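Hostex to Open Repair and Parts Center in Gudthorpe, Offering Small Replacement Gears to Owners of Older Household Machines

GUDTHORPE - Hostex, the regional supplier of spare parts for household and workshop machines, announced today that it will open a repair and parts center in Gudthorpe in December. The center will serve owners of sewing machines, mixers, clocks, hand-cranked mills and similar equipment whose original makers no longer supply parts. It will also be the first Hostex location where members of the public may bring in a worn part and have it matched at the counter.

The center will occupy the former Urkora warehouse, which has stood vacant since Urkora moved its distribution business out of the town center. Hostex has signed a long-term lease on the ground floor and will share the loading area with Lumbao, a maker of workbenches and storage cabinets that already operates from the upper floor.

"People keep a good machine for decades and then lose the use of it over one small part," said Evanthia Vasilakis, managing director of Hostex. "Our mail-order customers have been asking for a place where they can put the part in someone's hand and talk about it. Gudthorpe is close to many of them, and the building suits the work."

What the Center Will Offer

At opening, the center will stock 1,867 different parts. Most are gears, washers, bushings, springs and belts. The remainder are knobs, feet, cord sets and fasteners that are hard to find in ordinary hardware stores. The full Hostex catalog, which lists 2,461 items, may be ordered at the counter and collected on a later visit without a delivery charge.

Customers will be able to use the following services:

- Part matching. Staff will measure a worn or broken part and compare it with stock. There is no charge for matching, whether or not the customer makes a purchase.

- Bench repair. Machines may be left for repair after a written estimate has been accepted. Work will be carried out on site, except for motor rewinding, which will be sent to an outside shop.

- Self-service benches. Visitors may reserve a bench by the hour and borrow basic hand tools. A member of staff will be on the floor during all reserved hours.

- Cleaning and lubrication. A fixed-price service will be available for domestic sewing machines and stand mixers.

The matching service was tested over several months with mail-order customers, who were invited to send in worn parts together with the maker's name and, where possible, the model number. Gears were the most common request. Small gears often differ from one another by a single tooth or by a slight change in bore, and a part that looks right on a web page may not fit the shaft. The new counter is intended to reduce the number of returns that result. 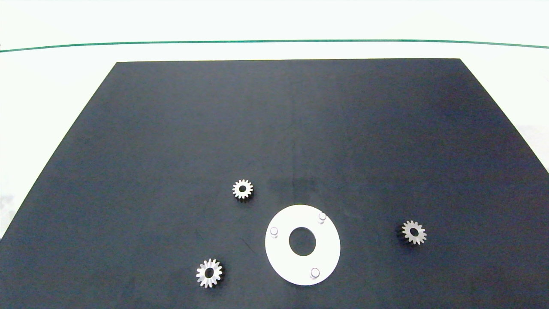
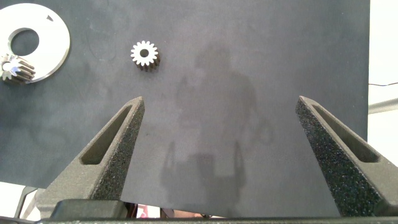
Gears and a flat metal disc on a dark mat (second picture).

How Parts Will Be Matched

A customer arriving at the counter will be asked for the part and for any information about the machine it came from. Staff will count the teeth, measure the outside diameter and the bore, and check the width of the face. The measurements will be entered on a card, and the customer will receive a copy. If a match is in stock, it may be purchased at once. If it is not, the card will be kept on file and the customer will be contacted when a suitable part is found.

Broken parts are welcome. Customers are asked to bring all the pieces they have been able to save, in a closed bag or envelope, and to leave grease in place if they are unsure how to remove it. Parts that run together should be brought together, as wear on one gear is often matched by wear on the other.

"A card with four good measurements on it is worth more to us than a long description," said Conall Hegarty, who will manage the counter. "We would also ask people to bring the mating gear if they can get it out safely. If they cannot, they should bring the whole machine and leave the cover on."

Machines that use gas, refrigerants or high-voltage components will not be accepted. A full list of excluded equipment will be posted at the entrance and printed on the back of each estimate form.

Training and Employment

The center will open with a mix of experienced bench staff from the existing Hostex workshop and new employees hired locally. Tadeo Cabral, head of training, will lead a paid program for new bench technicians. Trainees will spend their first weeks on measurement and record keeping before moving on to the disassembly of simple machines. No previous repair experience is required, although applicants should be comfortable with fine handwork and with dealing directly with the public.

Hostex will also offer evening classes for adults. The first course will cover the care of domestic sewing machines, and a second, on mechanical clocks, will follow if there is sufficient interest. Each course fee is $59 and includes printed notes and the use of tools. Participants should bring their own machine to the sewing machine course.

The Building

Work on the ground floor has included new lighting, a level entrance from the street and the repair of the original loading doors. Lumbao has supplied the benches and the parts cabinets. The layout was prepared by architect Zulema Sepúlveda, who kept the brick dividing wall and placed the counter directly inside the main door - an arrangement that allows customers with heavy machines to set them down without crossing the floor.

The parts store at the rear has room for up to 2,000 labeled drawers. Customers will not have access to the store, but a sample board near the counter will show common types of gears, belts and springs with their names.

Parking for short visits will be available beside the loading area from 8:30 a.m. Deliveries to Lumbao have priority in the early morning, and visitors are asked not to block the doors.

About Hostex

Hostex supplies spare parts and repair services for household and light workshop machines. The company began as a mail-order business and continues to ship parts from its main warehouse. Its catalog is reviewed each year, and parts are added in response to customer requests.

Media Contact

Kavinda Majumder, Communications Office, Hostex. Interviews and site visits before the opening may be arranged through the office. Requests for course information should be directed to the training department.

Comments (4)

millbrook_sews
Will the counter have bobbin case parts or only gears? My machine is a 1960s zigzag and I have been making do with a bent spring for two years.

R. Dunleavy
Glad to see that warehouse put to use. Please tell me the parking is free, the lot on the corner has become very expensive.

Kavinda Majumder (Hostex)
@millbrook_sews Springs and bobbin case parts will be in stock for many models. Please bring the old case with you. @R. Dunleavy Short visits are free of charge.

clockbench
I would sign up for the clock course tomorrow. Is there a list I can put my name on?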